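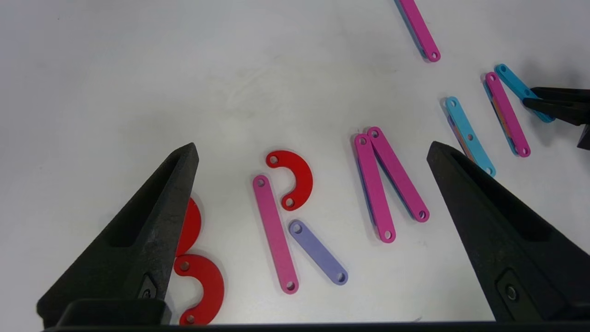 Perforated construction pieces are flat plastic shapes with small round holes, used in play and early teaching to build outlines, patterns, and letters. A basic set contains straight bars in more than one length and curved pieces, most often half-rings. The pieces can be joined through their holes with pegs or snap studs, or simply laid on a table. Letter building is one of the more common uses of the loose pieces. An R, for example, can be made from a long pink bar, a red half-ring for the bowl, and a shorter lavender bar for the leg, and two red half-rings one over the other will pass for a B. Such pieces are sold as learning toys, as classroom supplies, and as parts of larger building kits.

Reading time: 4 min

Names

There is no single accepted name. Catalogs list the pieces as hole bars, strip shapes, letter links, or stick-and-curve sets. Teachers often say "sticks and curves," a phrase also used for similar sets made of wood or foam that have no holes. In this article "bar" means any straight piece and "half-ring" means a curved piece that covers half a circle.

Parts

Bars are the simplest parts. A short bar usually has a hole at each end and nothing between. Longer bars may have holes only at the ends or along the whole length, depending on the maker. The ends are normally rounded so that two bars pinned together can swing without catching.

Half-rings also carry a hole near each tip. In a well-planned set the distance between these two holes matches the hole distance of one of the bars, so that a half-ring can be pinned to a bar to make a closed D shape. Some sets add quarter-rings and full rings. The Giltance school set has 41 pieces, with bars in three lengths and half-rings in 2 sizes. The smaller Flekholm set has a single size of half-ring, and its lowercase letters come out rather wide as a result.

Color is handled in different ways. In some sets each color stands for one length or one shape, which makes sorting quick and lets a child ask for a piece by color. In others the colors are mixed, and size has to be judged by eye or by laying one piece on another.

Building letters

Capital letters are usually taught first with these pieces, as most of them break down into straight lines and large curves. A, E, F, H, I, K, L, M, N, T, V, W, X, Y, and Z need only bars. B, D, P, and R are normally built from bars and half-rings together. C takes one half-ring, and O takes 2. S is made from a pair of half-rings facing opposite ways and is the letter children most often reverse.

Builders commonly leave parts out. An A may be made without its crossbar when short bars have run out, and a B may be made from curves alone, with no upright. Readers generally accept these forms inside a word – a lone A with no crossbar can be taken for an upside-down V. G and Q are the hardest capitals, and many printed guides skip them or allow a bar to lie on top of a curve.

Whole words need more table space than single letters. Laying the word in one row, with the tallest bars placed first, helps keep the letters at an even height. A plain, light-colored surface makes the outlines easier to read.

Joining and loose use

Pinned models can be picked up and hung. Davik pegs, a two-part type pressed together from both sides, hold firmly but are hard for small hands to open. The Panasiuk pattern uses a single split stud that goes in from the front and comes out with a pull. Studs and pegs from different makers rarely fit one another, even where the holes look alike.

Loose pieces shift easily when the table is bumped. Against this, a letter can be changed in a moment, and a P becomes an R with one more bar. Many classrooms keep the fasteners in a separate box and bring them out only for projects that will be displayed.

Care and storage

Plastic pieces are washed in warm water with dish soap and dried flat. Dishwashers are not advised for thin bars, which can warp – a warped bar will no longer lie flush with its neighbors. Shallow trays suit the bars better than deep tubs, where half-rings tend to hook together. Small fasteners are a choking hazard and are kept away from children under three.

Search this site Enter a word or phrase Go

Related subjects

Letter formation; pattern blocks; tangrams; pegboards; geometry strips.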